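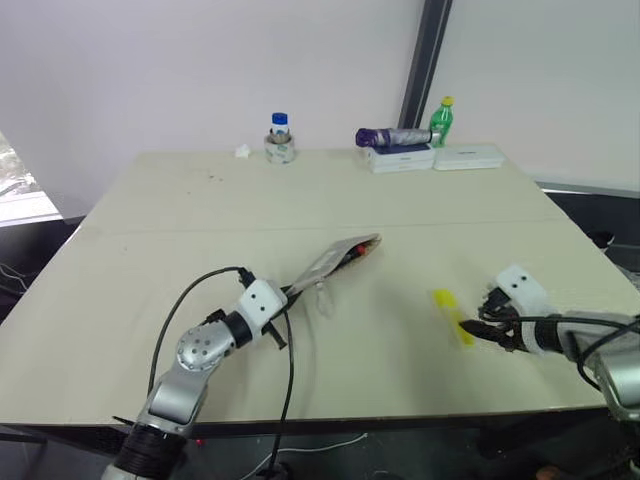 The pouches are good but our labels come off after a week in the cold store, a customer wrote to us in April, and could we please say on the product page which side is meant for the label. We are thankful for this message. The label belongs on the smooth side, opposite to the side with the tear notch, and we have now added a section about labeling further down on this page.

Brarkari Flat Pouches
Manufacturer: Solell, Braltberg
Product group: Packaging for small parts and hand tools

General information

Brarkari is our series of flat pouches for long and narrow goods: files, brushes, marking pens, drill bits, thermometers, small spare parts. The pouch is made of a clear front film and a back film of the same material, welded on three sides. The fourth side stays open for filling and can be closed with the press closure or by heat sealing. Many customers use both. In this case the press closure lies under the seal, and the final user can close the pouch again after the top has been torn off.

The series was first made for a supplier of dental instruments and the narrow formats come from that time. Later we have added wider formats, as people asked to pack a tool together with its instruction sheet. Today the series contains 16 formats. All formats are kept in stock in Braltberg in clear film. Frosted film is available for most of them, but please ask for the delivery time before you plan with it.

Film

The standard film is soft and almost without sound when it is handled. It can be folded in the warehouse without white lines remaining at the fold. In a very cold room the film becomes stiffer, and the press closure then needs more pressure with the fingers. We recommend to fill and close the pouches at room temperature and bring them into the cold area afterwards.

Sharp goods need some attention. A file with a pointed tang, for instance, can go through the bottom weld when the carton is dropped. For such goods please order the reinforced version (letter R after the article number), which has a second weld line at the bottom. The letter R does not mean that the film itself is thicker. We mention this as it was often misunderstood in our old catalog.

Closure

The press closure is supplied by Schmieder and is welded onto the film by us. It is a double line closure. You can feel with the thumb whether both lines are closed: a small step can be felt when only one of them is caught. The closure keeps dust away and protects against splashing, but it is not airtight and we do not sell it as airtight. Goods that must be protected from moisture for a long time should be heat sealed, with a drying bag inside.

Opening

Every pouch has a tear notch on the right and on the left. The tear runs straight if you pull slowly along the edge. If you pull upward it will run into the closure, and then the pouch cannot be closed anymore. Some customers print a small arrow beside the notch for this reason. We can do this printing for you, see under Options.

Labeling

Put the label on the smooth side, in the lower half of the pouch. Lay the empty pouch flat, apply the label, press from the middle to the outside, and only after this fill the pouch. A label which is applied on a filled pouch sits on the small waves of the film and holds only in some places. In the cold store it will come off, exactly as our customer has written.

For cold storage please choose a label with freezer adhesive. Ordinary paper labels hold well in a dry room, but we do not recommend them below the freezing point. Handwriting directly on the film is possible with a permanent marker. On frosted film also a soft pencil can be read, and it can be wiped off with a moist cloth.

Cleaning and repeated use

The pouches can be used more than one time, if they are intact. Turn them inside out, wash with lukewarm water and a little dish soap, and dry them standing open. Please do not put them in the dishwasher – the closure lines lose their form in the heat and this cannot be repaired. Alcohol for surface cleaning does no harm to the film, but it will remove the printing after some time.

Pouches with contact to oil or cutting fluid should not be used again for clean goods. The smell stays in the film.

Packing and quantities

Loose pouches, small and medium formats: 2,000 pieces per carton
Loose pouches, wide formats: 700 pieces per carton
Minimum order: 2 cartons, the formats may be mixed
Reinforced version (R): same quantities as above
Frosted film: on request

The loose pouches lie in the carton all in the same direction, with the opening to the left. If you work with a filling table and need the opening to the right, simply turn the carton around. We are asked about this quite often by new customers.

Storage before use

Keep the closed carton in a dry place and out of the sun. Film that was lying in a window for a summer becomes yellow at the edges, and the weld can open more easily. When a carton comes from a cold truck, let it stand closed overnight. If it is opened at once, water can settle between the pouches and they will stick together.

Options

Printing in one color on the smooth side, for example an article number, a logo or the arrow for the tear notch. Please send the artwork as a vector file. A hanging hole above the closure, round or in the wide form for shop hooks. Pouches with a hanging hole lose a little filling length, so if your goods fit very exactly, take the next longer format.

Other colors of film we do not offer at this time. The blue film from the earlier catalog is sold out and will not be made again.

Choosing the format

Measure your product at its longest and its widest place. For flat goods add the width of a finger on every side. For round goods, such as a thick pen or the handle of a brush, please add more, as the pouch becomes narrower when it gets a belly. If you are between two formats, the larger one is nearly always the better choice, because a pouch that is too tight will press on the closure from inside and open in the carton.

Samples are free of charge for business customers. Write to our sales office with the measurements of your goods and tell us if you will heat seal or use only the press closure. You will receive a flat envelope with the formats that we think are suitable, each one marked with its article number on the smooth side.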